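I put off the paper pile until January, and then it took most of a Sunday. Old printouts, drafts of the Kulier newsletter, and a lot of clean sheets that had gotten mixed in. The drafts went to recycling. What I kept had to be squared up before it could go anywhere.
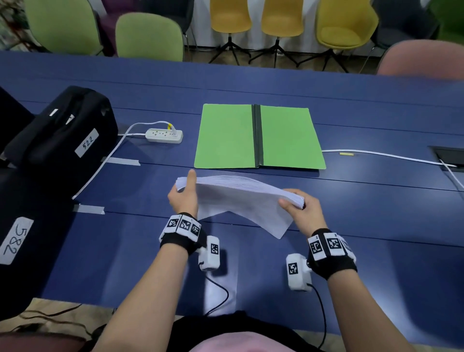 Souad Naciri
Writes and edits this blog

A thick stack won't line up if you just bang it on the table. I hold it at both ends, thumbs on top, and bend it a little so the sheets can slide against each other. Then I let it go flat and tap the long side, then the short side. If it's still ragged I split it in 2 and do each half separately.

The green folder is for things I need within the month. It doesn't hold much, so anything older goes in a box on the shelf. Ilham uses 12 folders and labels all of them. I tried that once and lost the lease for a week.

Next up is the drawer with the Altier receipts.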